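To: handheld-users list
From: Dzifa Sowah, Equipment Safety, Stalville site
Subject: Re: Finger pads not releasing on hand-held units - interim instruction

Dear colleagues,

Thank you to everyone who replied to Luana's message. I quote the main part of it again for those who joined the list after it went out.

> From: Luana Pimentel
> Subject: Finger pads not releasing on hand-held units
>
> Dear all,
>
> I wish to report a fault which has now occurred on 3 of the hand-held
> grippers in use on the ground floor at Stalville. The operator closes
> the fingers on an object in the ordinary way, lets go of the trigger,
> and the finger pads remain closed. On the first two occasions the pads
> opened again after a few seconds. On the third they did not, and the
> operator tried to pull them apart with her free hand. They opened
> suddenly and the skin of her thumb was pinched. She was seen by the
> first aider and returned to work the same afternoon.
>
> All three units had the Trasow return spring fitted in June. I do not
> know whether units at Castillo have the same part. Could somebody
> please confirm, and could we be told whether to carry on using them?
>
> Luana Pimentel
> Floor supervisor, Stalville

The answer to the first question is yes. Castillo received springs from the same delivery, and the stores record shows that 291 of the 300 springs supplied have been fitted across the two sites. The remaining nine have been withdrawn from stock and must not be issued.

We have examined the unit involved in the injury. The return spring had come off its seat on one side and was resting against the inner wall of the housing. In that position it still holds enough tension to move the fingers, but not evenly, and the linkage can stick when the pads are fully closed. The trigger gives no sign of this to the person holding it. The fault was reproduced on the bench several times, always after the fingers had been closed on a small hard object. We have not been able to reproduce it with soft items. 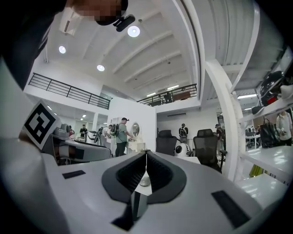
The log from the same unit shows 685 closing cycles between the fitting of the new spring and the first report of sticking. I would ask readers not to treat that figure as a safe limit. It comes from a single unit, and the other two were not logging at the time.

Until further notice, the following applies at both sites.

Before each session, the operator should close and release the fingers ten times with nothing between the pads. If they hesitate even once, the unit is to be switched off, labelled and handed to the supervisor.

If the pads stick during work, put the gripper down on the table, switch it off and leave the object where it is. Do not pull the pads apart by hand, and do not push a pen or a screwdriver into the gap. We understand that both have been common practice - this must now stop.

Operators wearing head-mounted equipment should ask a colleague to take the gripper from them before they remove the headset. Two people have mentioned that their view of their own fingers is poor while leaning over the table, and I am grateful to them for raising it.

Supervisors should enter every case in the fault book, including those which clear without help. Please give the unit number, the object being held and the time. Several replies to Luana described earlier incidents that had never been written down, one of them at Castillo in the spring.

Rano, who carry out our servicing, have agreed to inspect all units with the new part, beginning with Stalville. Each inspected unit will have a green dot placed under the handle. A unit without the dot may still be used if it passes the check described earlier, except for work with small hard objects, where it must be set aside.

One subscriber asked whether the older springs could be put back. I have referred this to Rano and do not have an answer yet. Please do not make the change locally in the meantime.

Replies may be sent to the list. Anything concerning an individual's injury should come to me directly.

Yours sincerely,

Dzifa Sowah
Equipment Safety, Stalville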